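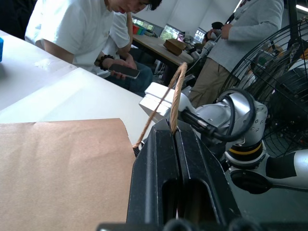

Edon: Learning to Grasp Paper Bag Handles with Two Arms

Student project report, spring term

1. Introduction

Our project began with a simple wish. We wanted a robot with two arms to take a paper bag by its handle, because in a shop or in a kitchen this is how people take it. Before us, another student group in the same lab worked with boxes and plastic bottles. Their policy was good for stiff objects, but with a bag it pushed the side wall and the bag fell over. A twisted paper handle is thin, it bends when it is touched, and it does not stand in the same place two times.

The name Edon is for our method as a whole: the way of collecting demonstrations, the small change in the training, and the test procedure. The base policy is Sallilus, which the lab already had. We did not change its network. We changed what it learns from.

2. Research question

Does a policy grasp the handle more often if part of its training starts from bad positions of the bag, such as lying on its side or turned away from the arms?

In the first plan all demonstrations started from an upright bag. Our advisor asked what would happen after the first mistake, and we had no good answer. After this meeting we wrote the plan again.

3. Collecting the demonstrations

All demonstrations were made by teleoperation in the Skosis room. We are a team of 4 students. Two of us worked in each session, and we changed roles at noon, as the operator gets tired and then begins to move too fast. We learned this on the first Wednesday, when we had to throw away most of the afternoon recordings.

We recorded 60 demonstrations. In 43 of them the bag started upright, and in the others it started lying down on the table. For a lying bag the operator closed the fingers on the handle near its highest point — not near the knot — and lifted slowly until the bottom of the bag turned under it. If the grasp was too close to the paper, the fingers folded the top edge and the bag opened in a strange shape.

We used kraft paper bags with rope handles, some empty and some with a light object inside. The light object made a bigger difference than we expected. An empty bag slides away when the gripper only touches it, and one with something in it stays.

Every recording was checked by the student who did not operate. We kept the ones with small hesitations and removed only those where the bag left the table or where the two arms touched each other. 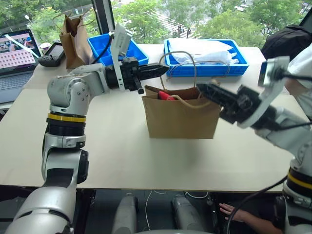

Why use two arms when one gripper can hold a handle? One arm can lift the bag, but when the bag turns or the handle leans to the wrong side, the second arm can hold it still while the first one tries again.

4. Training

We trained two versions. Version A saw only the upright starts. Version B saw all the demonstrations. For version B we also showed the lying starts more often in each training round, so that they would not get lost among the others. This weighting is the part of Edon that we wrote ourselves, and it is quite short. The data were stored and labeled with Shokri, a tool from an older project, and we had to repair its time stamps before the wrist views and the head view agreed.

5. Results

With an upright bag, both versions took the handle in most trials and we could not see a clear winner. With a lying bag the difference was easy to see. Version A usually moved to the place where the handle would be if the bag was standing, closed the fingers in the air and went up with nothing. Version B went down toward the table and often found the handle, although sometimes it needed a second try.

Version B had one new problem. It became slower with upright bags, and in a few trials it waited above the handle before closing. We think that it was not sure which kind of start it was seeing, but we did not test this idea.

6. Limits and next steps

Our bags were all of one kind, and the light came mostly from the windows, so cloudy mornings and sunny afternoons are mixed in the data. We did not try flat handles or plastic bags. The group that continues with Edon should first record more lying starts with the handle folded under the bag — we had very few of them, and version B failed there almost every time.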